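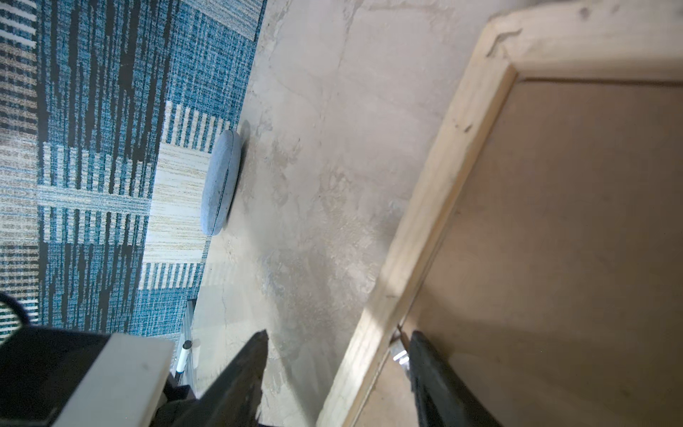
El grupo de manipulación de Birkberg lleva desde noviembre probando una forma distinta de enseñar a un brazo robótico a recoger objetos domésticos. En lugar de un modelo por objeto, entrenan una sola política con demostraciones teleoperadas y la evalúan en habitaciones que no ha visto. El investigador que dirige las pruebas, que prefirió hablar en nombre del equipo, nos atendió en la sala de ensayos.

«La tarea se llama Restadau y es sencilla de enunciar: localizar un objeto en el suelo, cogerlo y dejarlo dentro de una caja abierta», explica. La dificultad está en los bordes. Un objeto apoyado a medias en una alfombra y a medias en el hormigón queda inclinado, y la pinza tiene que decidir por qué lado entrar. «Con los objetos planos y redondos el error típico era bajar demasiado pronto y empujarlos.»

El equipo reunió 2300 demostraciones, todas con la cámara montada en la muñeca. La decisión se discutió bastante. Una cámara fija ve la habitación entera, pero pierde el objeto cuando el brazo se interpone. La de muñeca ve siempre los dedos de la pinza y lo que tienen delante, aunque a veces la caja ocupa buena parte de la vista.

El cambio que más influyó, según cuenta, fue el etiquetado. Cada demostración se divide en 4 fases: búsqueda, aproximación, agarre y depósito. La política predice la fase además del movimiento. «Antes, si fallaba el agarre, el brazo seguía hacia la caja con la pinza vacía. Ahora suele volver a la aproximación.» En la última serie, de 143 intentos sobre alfombras estampadas, ese fallo apareció en tres.

Preguntado por los estampados, reconoce que siguen siendo un problema. Las franjas de mucho contraste confunden la estimación del contorno, sobre todo si hay sombra. Trarkent, la empresa que fabrica la pinza, propuso añadir un sensor de profundidad. De momento lo han descartado: «Queremos saber hasta dónde se llega solo con color».

Los datos se publicarán cuando termine la revisión de Sayegh, el laboratorio asociado que repite los ensayos con otro brazo. Allí usan la misma caja y otros suelos. Las primeras repeticiones ya están hechas, pero todavía no quiere dar cifras. Lo siguiente serán las telas blandas, que se doblan al cerrar los dedos y para las que aún no tienen un criterio de éxito acordado.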